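Home | Forums | Search | Log in
Print this page | E-mail this thread

Furniture and Fixing Up > Water rings on a pale tabletop, mayo or iron?

grahamsedgwick
Okay, I need opinions before my sister visits. I bought a secondhand table in February, pale wood, no idea what finish is on it, and I've already managed to leave two white mug rings at my end. My mother swore by mayonnaise left on overnight. My neighbor says a warm iron over a cloth. I'm scared of both!
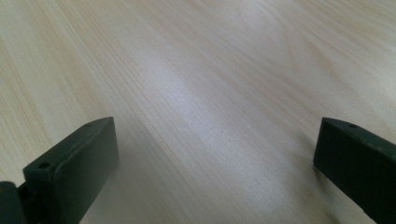

The tabletop, with the glare

khang_h
Nice grain, those big arches look like veneer to me. I'd go really easy on the iron. I did 22 years of kitchen installs and I've seen veneer bubble from a pizza box.

Giorgia B.
Sorry Khang, I disagree. I've ironed out rings on veneer plenty of times. Lowest setting, no steam, a few seconds, lift, look, repeat. Mayo just leaves you with a table that smells like a sandwich.

khang_h
A few seconds is fine if you're patient. Most people aren't, and then they're on here asking how to glue it back down.

grahamsedgwick
So what kind of cloth? I've got dish towels, an old sheet and a pile of shirts I was going to donate.

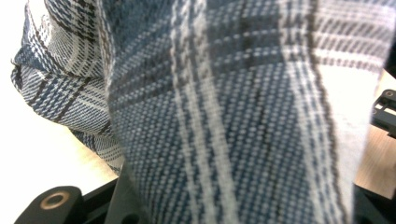 I'd rather use something I don't care about, in case it scorches. Does it have to be plain white?

Giorgia B.
Plain cotton and no prints. I had a cheap napkin leave pink on a sideboard once (my aunt still brings it up).

Comments (3)

lienvuong: Try it underneath first, please.

vinh_l: Team mayo. 14 hours, wiped off, ring gone.

khang_h: Vinh, that was an oiled table, you told us so last time.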